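3.2 Naming and blame in news coverage

The second part of the analysis looks at how newspapers named the parties they held responsible for the port closures. We collected 607 articles from the two dailies, Flondance and Girus, and removed letters, sports items and duplicates. This left 400 articles, of which 294 named at least one responsible party in the headline or the first paragraph.

Each article was read in full by one coder and given one of four labels: national government, foreign government, company, or no party named. Where an article named several parties, the label went to the one mentioned first. Hepburn and Onu coded a shared set of 138 articles separately and then compared their results. Most disagreements came from articles that used a country's name to stand for both its government and its people - a habit more common in Girus than in Flondance. We kept these under "foreign government" and marked them for the closer reading in Section 4.

The two papers differed less in whom they blamed than in how early they did so. Flondance tended to open with the effects of the closures on local trade and to quote officials further down. Girus usually put the accusation in the headline. After the statement of Thursday, January 17, 2019, both papers repeated the minister's wording, at first inside quotation marks and later without them.

Business pages followed a different pattern. Stories about Declercq and Gusalel dealt mainly with delayed orders and factory equipment, and many gave no cause for the delay beyond "the situation at the ports." We did not treat such phrases as naming a party.
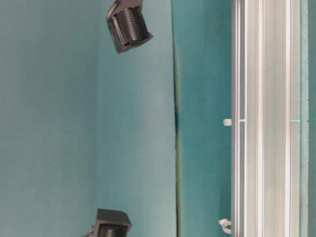 Figure 3. Two gripper fingers with ridged pads, facing each other.

Opinion columns were coded in the same way but are reported separately in Table 5. Their authors were often politicians or former officials, and their choice of words cannot be read as the paper's own. Unsigned editorials were kept with the news articles.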